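Preparing Clothing for Donation

Residents of Prutstead may donate used clothing at the Chacko Street center throughout the year. Items prepared according to the steps below reach the racks sooner and require less handling by staff.

Step 1. Wash and dry every item. Use an unscented detergent where possible. Garments that have been in storage should be washed again, even if they were clean when put away.

Step 2. Check each garment in good light. Look at the collar, the underarms and the hem. Small holes may be mended; stained items go to textile recycling.

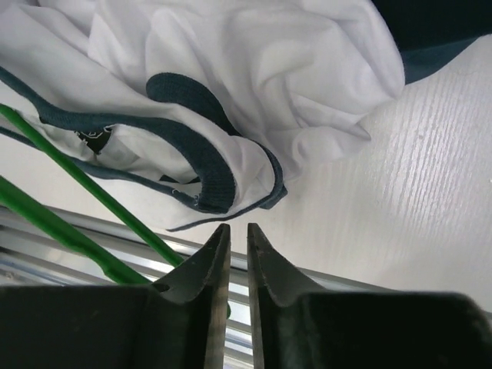
Bindu Alva asks whether a missing button rules out a shirt. It does not, provided that the remaining buttons are sound. Place any spare button in a small envelope and pin it to the label.

Step 3. Sort by size and type. Keep adult and children's clothing apart. Printed T-shirts are accepted unless the print is cracked or offensive.
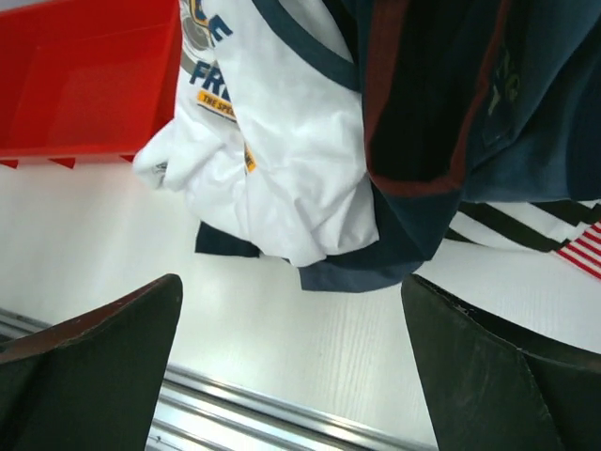

White T-shirt with printed lettering, beside a red bin.

Step 4. Fold and pack. Bags must weigh no more than 15 pounds. Tie them closed and mark the contents on the outside.

Step 5. Deliver during opening hours. The center opens at 9 a.m. Bags may not be left at the door overnight. Donors bringing more than one carload should write to Kamala Kaimal at the front office in advance. Winter coats are accepted from August onward.

Receipts are issued on request at the counter.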